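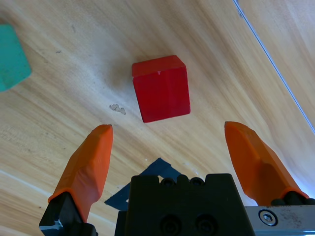
28th February
By Tamsin Szabo

Dear all, I write again about the painted blocks and the tables, as I promised to do when I had compared the two finishes. I am sorry that it took me longer than I said. The blocks in my message are the ones from Shirima, and on the light table they are easy to see, the red one most of all. If you look closely at the red block, you will find a small pale nick near the top edge of the front face. There is also a line down the middle of that face, very faint, which I take for a seam or a crease in the paint, but I would be glad if somebody with better knowledge could tell me. To the left of it lies a little whitish scrap on the wood, perhaps clear plastic, perhaps dried glue. Please wipe the table before you put the blocks out. Small pieces like this one stick to the underside of a block, and then the block above it stands crooked.

I answer now to the message of last week, which I quote so that the new members can follow:

> Hello list,
> We are thinking to order blocks for the play corner and we have
> two offers, one from Shirima and one from Sternska. The Sternska
> set is cheaper when you take 200 pieces, but the colors are oil
> stained and not glossy. Has anyone used either of them for a long
> time? Also, how do you mark the place where the children should
> build? We tried chalk and it was gone in one morning.
> Thank you,
> the Clunum group

About the first question. We have had the Shirima blocks since last April, 24 of them in each box. The paint is glossy and strong, and a damp cloth is enough for cleaning. The weak place is always the edge. When a block falls on a hard floor, the paint goes off in a small chip, and from then on this spot gets a bit bigger every month. I touch it up with a thin brush and the acrylic paint from Ornonora, one coat only, and I leave it until the next day. Two coats look nicer but they make a bump, and a careful builder will feel it.

Of the Sternska blocks I can say less. I borrowed a box for two weeks. They are pleasant in the hand and they do not slide so much on each other, so for the smallest children they are maybe the better choice. But the green and the blue are very near to each other in the evening light, and the children were asking me which is which.

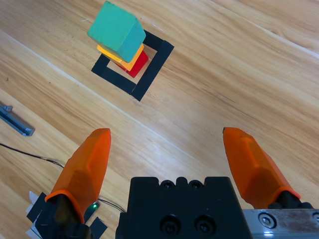 For marking the place to build, I recommend black tape and nothing else. We make a square with four strips, and inside it we leave the table bare. The task is simple to explain also without many words: red goes down first inside the square, then yellow, then green on the top. Cut the tape with scissors and do not tear it, or the ends will lift. I press the corners with the back of a spoon. It is not necessary to put the square parallel to the edge of the table. I even prefer it turned, so the child has to look at the square and not at the table edge when placing the first block.

One warning about taking the tape off. On an oiled table it comes away clean after some weeks, but on our older table with varnish it left a gray line. I removed it with a little cooking oil on a cloth and afterwards soap. Please try first in a corner where it is not seen.

The Clunum group wrote to me also privately about the cost. Our budget for the whole corner was 3,000, and we spent 2,000 of it on the tables, so you see that the blocks are the small part. If you must save money, save it on the storage boxes. We use old fruit crates and they are fine.

I still have a question for the list. Has anyone sanded the edges of painted blocks to make them more round before repainting? I am thinking of fine paper, but I am afraid that the cubes will not be the same size after it.

With kind regards,
Tamsin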